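3.2 Demonstration Procedure

All demonstrations were recorded by remote control. The operator sat at a desk beside the workspace and moved a small leader arm with one hand, and the robot copied its joint angles. Opening and closing the gripper was done with a trigger under the index finger. We had first tried hand guiding, in which the operator takes hold of the arm and moves it through the task, and we dropped it after a pilot in June. The operator's hands and sleeves kept appearing in the camera views, and a policy trained on those recordings did poorly once the hands were gone.

Two operators took part. Floarea Nedelcu had used the Nustdale leader arm in earlier work. Deok-su Byun had not, and was given a practice period of 38 minutes before any of his recordings were kept. Both operators recorded in the morning and again after 2 p.m., so that neither one's data came from a single kind of daylight.

The task is written on the instruction card as "put the yellow one in the basket." The operator starts with the arm in its rest pose, moves over the table, closes the gripper on the named item, lifts it clear, carries it to the wicker basket, lowers it and lets go. Other produce may be on the table or already in the basket. The operator was told to leave those items alone and to go around them where possible. A light touch against a neighboring item was allowed. Knocking one off the table ended the attempt, and the recording was thrown out.

Two camera views were stored for every attempt, one from the wrist and one from a fixed position at the workspace. During the approach the operators mostly watched the fixed view on a monitor. Once the fingers were near the item, both of them switched to the wrist view without being asked to.

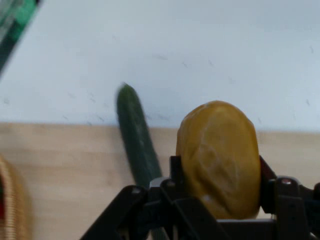 Grip force was not measured directly. We logged the commanded finger opening and the motor current, and used the current as a rough sign of contact. Rounded items gave the most trouble here. If the fingers closed above the widest part, the item tended to slide down and out as the arm lifted. If they closed well below it, the fingertips scraped the table. Nedelcu settled early on a habit of lowering the gripper a little too far, touching the table, and backing off before closing. Byun closed in two steps, with a short stop at first contact. Both habits can be seen in the trained policies, including the stop, which adds time and does not seem to help the robot.

We did not ask the operators to agree on one method. Earlier work in our group, using the Wirkside bench, had trained on recordings from a single person, and the resulting policy failed whenever the item was turned to an angle that person had avoided. Mixing two styles made the learning curve noisier but gave a wider range of starting grasps.

After filtering, 400 demonstrations were kept for training. An attempt was removed if the item was dropped, if either video stream lost more than 10 frames in a row, or if the operator pressed the foot switch to mark it as bad. The foot switch was used more often than we had planned for. Operators pressed it when they felt they had hesitated, even when the item ended up in the basket. We kept to their judgment and did not add those attempts back.

Placement was harder to demonstrate than grasping. The basket has a raised handle, and the arm must come in at a slant to reach the space at the back. From the operator's seat the near rim hides the bottom of the basket, so the moment of release had to be judged from the monitor. In the first recordings both operators let go too high and the item bounced against what was already inside. We then asked them to hold the item in place for one second before opening the fingers. Figure 3 shows the arm with its gripper inside the basket.
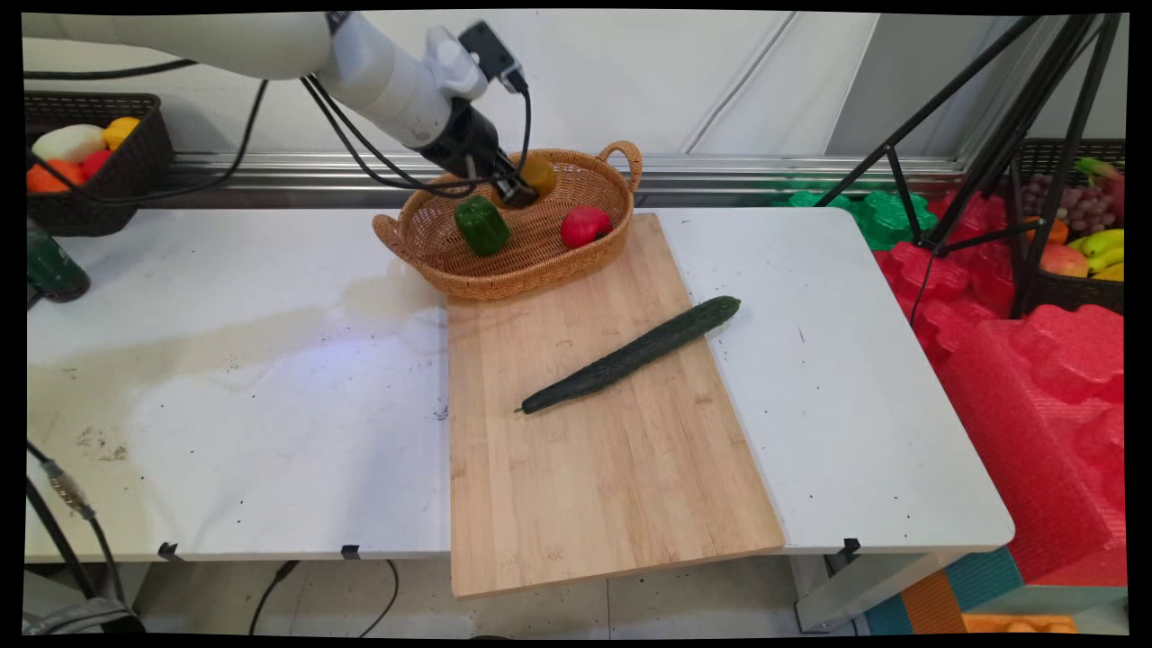

Figure 3. Fixed-camera view of the placement phase. The gripper holds the yellow item near the back of the basket, behind a green pepper and a red apple. The cucumber lies on the cutting board.

The one-second hold changed the data in a way we had not expected. With the arm still and the fingers closed, many consecutive frames look nearly the same, and a policy that sees only the current frame has no way to tell the start of the hold from its end. Policies trained this way sometimes stayed over the basket and never released. Giving the policy a history of 14 frames reduced the problem. Trimming the hold to a shorter length during preprocessing reduced it further, and the results in Section 4 use both changes.

The basket and the cutting board were moved by hand between blocks of recordings. Their positions were drawn from a list made beforehand with the Farnwood layout script, and the person resetting the table followed the list without regard to which operator was recording next.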